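Rapport de projet — Licence professionnelle Logistique et distribution, deuxième semestre
Détermination du point de commande et du stock de sécurité pour les boissons conditionnées en petite surface de vente
Version remise le 25 mars 2026

1. Objet

Le projet porte sur le réapprovisionnement du rayon boissons sans alcool du magasin Bailly, livré par l'entrepôt Tivosley. Le gérant commandait jusqu'ici à vue, en fin de journée, avec des ruptures fréquentes sur les thés et un surstock durable sur les eaux aromatisées. Il nous a été demandé de proposer une règle de commande applicable sans logiciel supplémentaire, le magasin ne disposant que du module de caisse Trulon.

Le périmètre retenu comprend 94 références. Les boissons fraîches à durée de vie courte en sont exclues : leur gestion relève d'un modèle à période unique que nous n'avons pas traité.

2. Données

Les ventes ont été extraites de Trulon par référence et par jour, sur 177 jours d'ouverture à compter de septembre. Deux corrections ont été nécessaires. Les jours de rupture constatée ont été retirés du calcul de la demande moyenne, la vente nulle n'y traduisant pas une demande nulle. Les ventes par lot ont été converties en unités, Trulon enregistrant le lot sous un code distinct de celui de la bouteille.

Cette seconde correction a pris plus de temps que prévu. Pour 12 références, le coefficient de conversion manquait dans la base et a dû être relevé sur les bons de livraison.

3. Modèle

Nous avons retenu une politique à point de commande et quantité fixe. Le point de commande s'écrit :

s = d × L + z × σ × √L

où d est la demande journalière moyenne, L le délai de livraison en jours, σ l'écart type de la demande journalière et z le coefficient associé au taux de service visé. Le délai est supposé constant. L'hypothèse est acceptable pour Tivosley, qui livre selon un calendrier fixe — elle ne le serait pas pour un fournisseur direct.

La quantité commandée est arrondie au lot supérieur. L'arrondi modifie sensiblement le stock moyen des références à faible rotation, pour lesquelles un lot peut couvrir plusieurs semaines de vente.

4. Contrainte de linéaire

Le magasin dispose d'une réserve réduite. Le stock maximal d'une référence est donc borné par la capacité de son emplacement, augmentée de ce que la réserve peut absorber. La borne a été calculée à partir de la largeur du compartiment, de la profondeur utile et du diamètre de la bouteille, sans gerbage.

Sur les 94 références, 83 respectent la borne avec la quantité calculée. Pour les 11 autres, deux options ont été comparées : réduire la quantité et commander plus souvent, ou élargir l'emplacement aux dépens d'une référence voisine. La première a été préférée, à l'exception des thés verts, dont la demande est trop irrégulière.

5. Mise en rayon

Le temps de mise en rayon n'entre pas dans le modèle. Il a néanmoins été examiné, car une fréquence de commande plus élevée multiplie les manutentions de petites quantités. Le conditionnement (lot filmé ou bouteilles à l'unité) est le facteur qui paraît le plus déterminant, mais nos relevés sont trop courts pour le chiffrer.

Manutention de thés en bouteille :

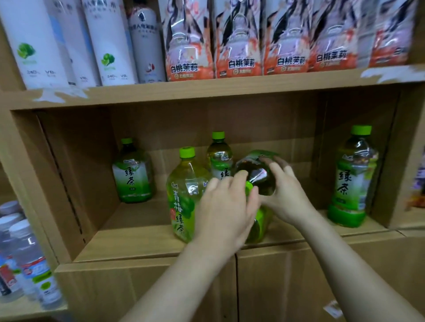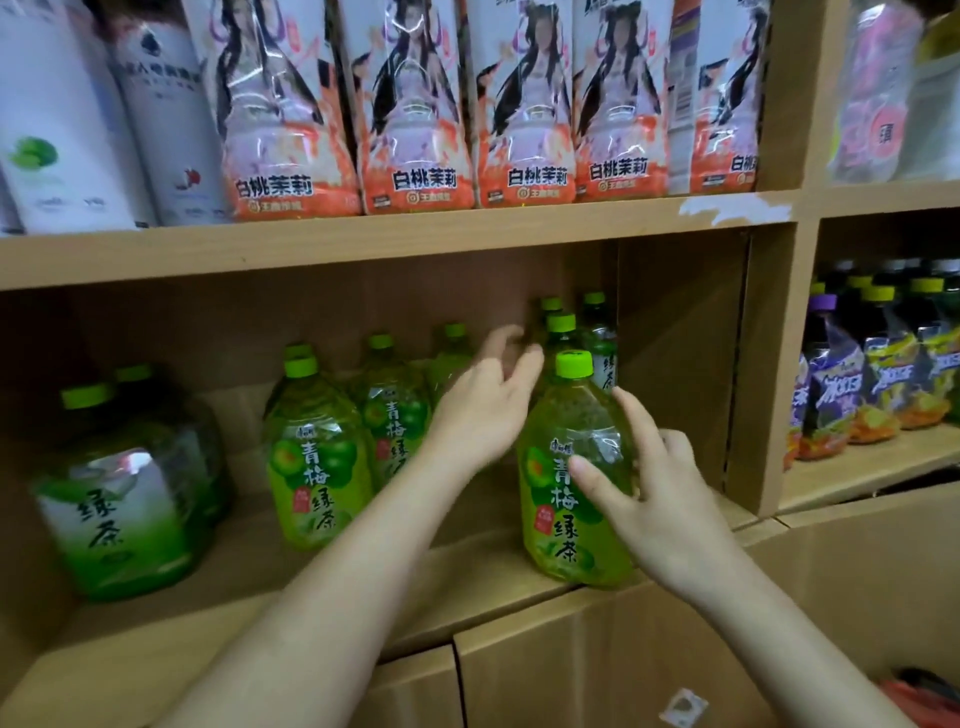
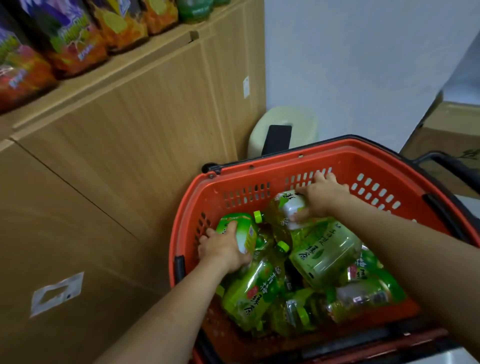
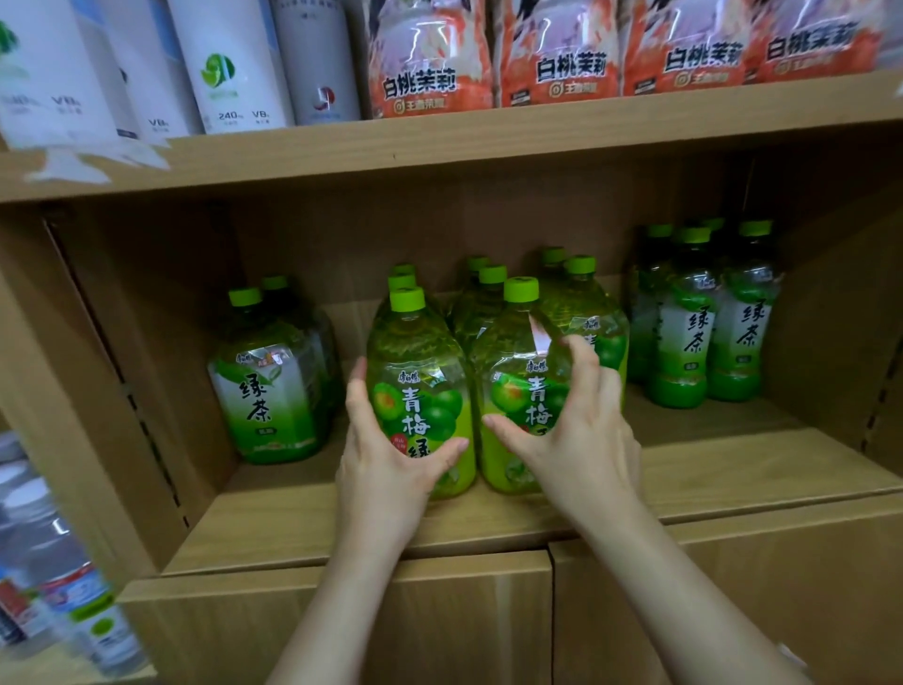
Gestatent, à qui une version provisoire a été transmise, objecte que la formule du stock de sécurité suppose une demande normale, hypothèse fragile pour les références vendues à moins d'une unité par jour ; une loi de Poisson conviendrait mieux et donnerait, sur ces articles, un point de commande entier directement lisible par le gérant. La remarque est fondée. Le calcul a été repris pour les références concernées et figure en annexe B, avec les valeurs initiales en regard.

6. Limites

La série ne couvre pas l'été. Les paramètres d et σ devront être recalculés avant la hausse saisonnière, faute de quoi les points de commande seront sous-estimés. Les promotions n'ont pas été isolées — Trulon ne les signale pas dans l'export — et gonflent probablement l'écart type de certaines références.

Annexe A : table des points de commande par référence
Annexe B : reprise du calcul selon une loi de Poisson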